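Thursday, break corner, second entry

Started at 4:20 once the shared bench was free. Still on the question of whether the break corner is worth keeping where it is, or whether we go with the Plornel plan and move the lot into the side passage. I have read the Plornel plan twice now and I am no more convinced than I was. It has a nice drawing. The drawing shows a microwave with its door shut, and that is the only position in which their shelf works.

So today was mostly about the door. The microwave opens to the left. Anyone standing square in front of it has to step back or to the right to get the door past them, and then reach around to put the plate in. On the current table that's no trouble. In the side passage the wall is on the left, and I don't believe the door would get past halfway. Plornel says it will. Plornel has not, as far as I can tell, ever tried to put a bowl of soup in it.

Measured nothing clever. Opened and closed it 20 times at normal speed, the way a hungry person would. Door did not drift, did not swing back on its own. Hinge feels fine. I had written "hinge loose?" in the July notes and I'm crossing that out, whatever I felt then was probably the table moving.

Which brings me to the table. It has a slight rock toward the front corner if you lean on it. Folded card under the leg fixed it last time for maybe a week. I would sooner shim it properly than buy the Kornbridge cart, which costs more than the oven did and has wheels, and I can't think why anybody would want hot food on wheels. The Kornbridge sheet claims 2000 hours of "daily use" testing. Daily use of what? Rolling? Standing there? It doesn't say. Left a query on the order form and am not holding my breath.

Turntable: took it out, wiped it, put it back. Check that it is seated before blaming the motor. The last two complaints in the log (uneven heating, grinding noise) both read to me like a plate sitting off its center, and both were written up as faults. Not accepting either until someone repeats it with the plate seated.

Dials: two of them, top and bottom, both turn freely. The lower one feels stiffer in the first part of its travel. Could be dirt. Could be me wanting to find something. Somebody please try it without reading this first.

Ran one mug of tap water for 3 minutes. It came out hot. That proves the thing heats water and I'd be careful about reading any more into it. The Palacios test, which everyone keeps quoting at me, was also a single mug, and it has been used to justify replacing the whole unit. One mug is one mug. If we want an answer we need the same mug, same fill, several runs, and somebody writing down the starting temperature, which the Palacios sheet leaves blank.
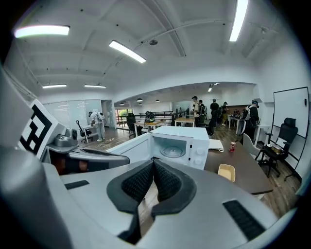
Break corner, current layout. Door open, cloth and tray out on the table.

Layout notes. The table runs on to the right of the oven, so there is somewhere to set a hot plate down on the side away from the door. I like that and the passage plan loses it. The cloth lives next to the oven and should stay there. The tray is too near the front edge for my taste, push it back. Chairs are fine where they are as long as they don't creep in front of the oven at lunch.

Supply request 1237 is still open (shims, one replacement cloth, felt pads). Godine offered a "complete corner kit" in place of it. Looked at the list: it is shims, a cloth and felt pads, plus a sign. Declined the sign.

To do: shim front leg. Repeat mug test, proper version. Tape the full door swing onto the passage floor before anyone signs anything with Plornel. Get a second opinion on the lower dial.

Stopped at 5:35, door closed, plug left in.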